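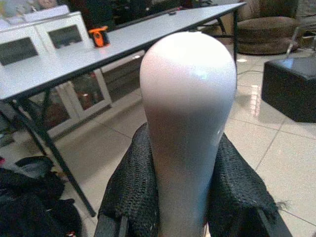

Dilwood发布Jamilau系列水性哑光涂层 面向家居器皿及室内装饰件

2020年11月9日，Dilwood宣布，旗下Jamilau系列水性哑光涂层即日起接受批量订货。该系列适用于陶瓷、玻璃及部分硬质塑料基材，首批提供白、浅灰、米三个色号，光泽度分为哑光和缎光两档。

Jamilau采用双组分水性聚氨酯体系，主剂与固化剂按质量比4:1混合，混合后在23℃条件下的可使用时间为3小时。推荐干膜厚度为25至35微米，可一次喷涂完成；曲率较大的部位建议分两次薄喷，两次间隔不少于8分钟。固化可选60℃烘烤40分钟，或室温放置7天。玻璃基材须预先涂布配套底涂，陶瓷釉面经碱性清洗并充分干燥后可直接施工。

在Dilwood内部测试中，60℃烘烤固化的陶瓷样片经2,000次干擦后，光泽变化不超过2个光泽单位（60°角测量）；铅笔硬度为2H，划格附着力为0级。湿擦测试次数为1,000次，涂膜未见露底。耐人工老化测试进行至700小时，白色样片色差ΔE小于1.5。上述数据取自Handthorpe工厂实验室，样片共2,121件，涵盖全部三个色号。塑料基材的测试结果因材料牌号而异，客户应在量产前自行打样确认。

生产方面，Handthorpe工厂的水性分散线已于7月完成改造，新增一套密闭投料系统和两台砂磨机，研磨细度控制在15微米以下。原有溶剂型哑光产品继续供应，现有合同的规格、价格和交货期不变。溶剂型与水性产品不得混用，切换产品时，供漆管路须先以专用清洗剂冲洗，再以去离子水置换。

Jamilau主剂包装规格为5千克和20千克，固化剂按比例配套供应。未开封产品在5至35℃条件下的保质期为：主剂12个月，固化剂6个月。主剂受冻后不可恢复使用。冬季运输由Carrier承担，全程采用保温车厢，每批货物随附温度记录。收货方应在卸货时核对记录，如有低于5℃的时段，应保留原包装并在48小时内书面通知Dilwood。

该系列不适用于与食品直接接触的表面，不适用于长期浸水部位，也不建议用于户外制品。器皿外壁施工时，杯口及瓶口边缘应留出不少于20毫米的未涂区域。涂层完全固化前不宜叠放或密封包装，以免表面留下压痕。

色卡、技术数据表及安全数据表可向Dilwood各地销售部门索取。样品申请须注明基材种类、喷涂设备类型和拟用固化条件，每一申请单位限领一套，含主剂1千克及相应固化剂。定制色号的最低订货量为200千克，交货期自色样确认之日起计算，为25个工作日。

关于Dilwood

Dilwood从事工业及装饰用涂料的研发与生产，产品包括水性木器涂料、玻璃涂料和陶瓷装饰涂料，生产基地设于Handthorpe。

媒体垂询：Dilwood企业传播部

（完）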